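Small racks and the cup problem

31 May 2025

The full-size dish rack went into a cupboard in July of last year and has stayed there. It took up 54 cm of counter, most of it for plates that go through the dishwasher anyway. What gets washed by hand here is cups, and cups need very little: a stable edge to sit on and air underneath.

I compared three compact racks. The Mumuter is a folding tray with a drip mat. It holds plenty, but the mat closes off the rim of any cup placed upside down, and the inside stays humid. The Usmani is heavier, 843 g on my kitchen scale, with fixed slots spaced for plates. A cup set over those slots leans.

The Skisach is the one I kept. It is a thin black wire frame with a light wooden dowel through the middle and pale blue rubber-tipped pegs. The dowel splits the rack in two, so cups go on one half and the other half stays free for whatever comes next. With the rim on bare wire, a cup is dry inside after more than 20 minutes in my kitchen. On the Mumuter mat I stopped checking after an hour.

Two notes on upkeep. Wire collects limescale where the strands cross – a brush and diluted vinegar clears it. The wood I wipe with a little Grilaline oil when it starts to look gray. I keep vinegar off it.

Spacing matters more than capacity. Two cups with a gap between them dry faster than four touching, and for this household two at a time is the normal load.

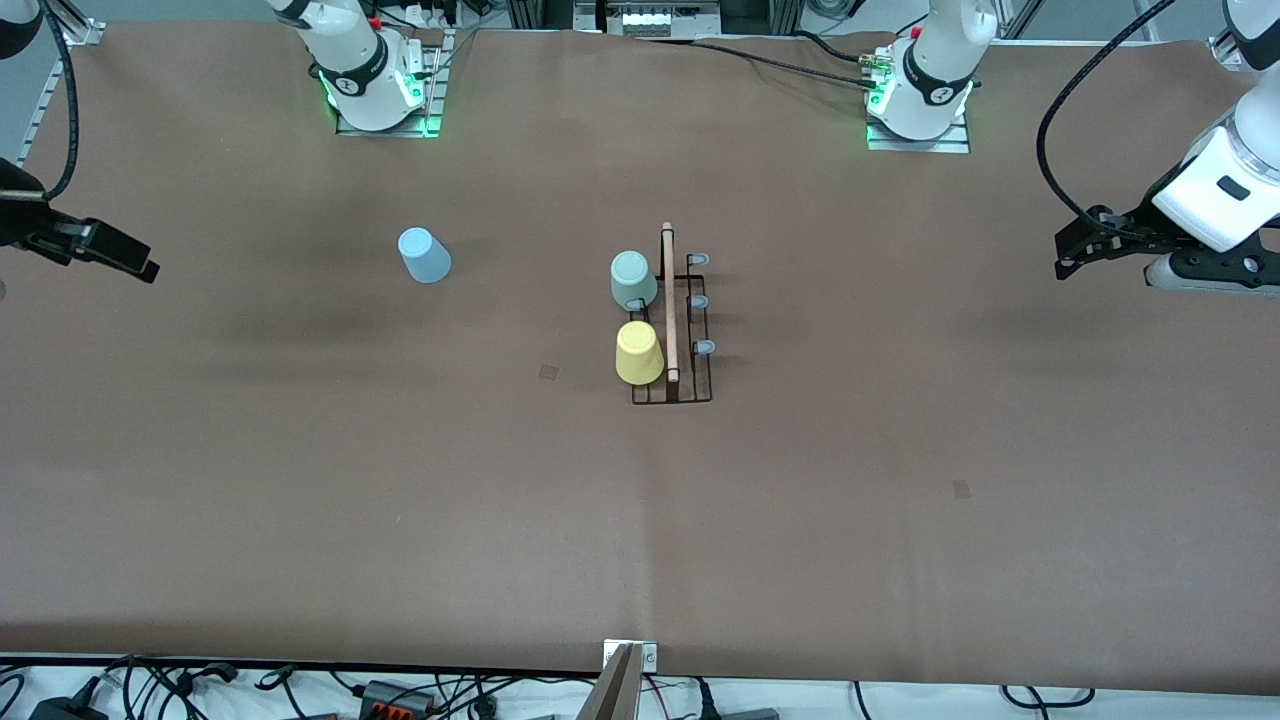 Green cup and yellow cup upside down on the rack, pegs free on the other side of the dowel.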